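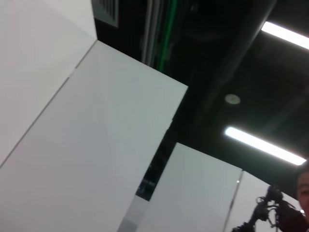
Before you order a single bolt, sort out the room, and by that I mean spend the money on walls and lights before you spend it on a second arm (I did it the other way round and regretted it for months). Plain white panels under a black ceiling, with long tube lights overhead, are the look I'd budget for now. The white gives your cameras a calm background, and the tubes light it nice and evenly. Leave a gap between panels if you've got cables to feed through!

## 2. Planning your Lallel cell

You'll need the Bakero price list, a tape measure and a cup of tea.

1. Measure the floor space with the arm stretched right out, then add room for a person to stand beside it. People always want to stand beside it.
2. Price the panels. Mine came from Jekport at 226 pounds the set, feet included, delivery not.
3. Put two spare gripper fingers on the first order. They cost very little when they travel with the arm and a silly amount when they travel alone.

 **Note:** Ñahui fingers fit the Lallel wrist, but you have to buy the adapter plate as well. It's on a different page of the price list, so go and find it now.

4. Set aside a bit for things to pick up. Soft stuff like fleece cloths is cheap and it's a proper test of a grip, especially at a corner where there's an edge binding and a care label to get hold of. I'd buy a bright colour and put it on something dark, as with this orange one, so you can see at a glance where the edge is.

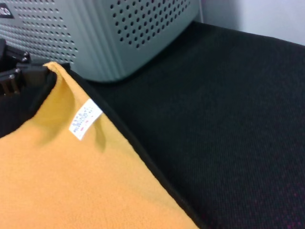

5. Allow almost 9 weeks for delivery. Bakero quotes less, and sometimes they even manage it, but don't book your training day on the strength of that.

**Caution:** Don't let anyone power up the arm until the stop button is wired in and tested. If the button's on back order, the arm stays in its crate.

### Running costs

Cables wear out first, then finger pads. I keep both on the same yearly order, placed in December, and I put the pads down as consumables so that I don't have to ask for them separately. Light tubes go on the building's bill if you can get away with it.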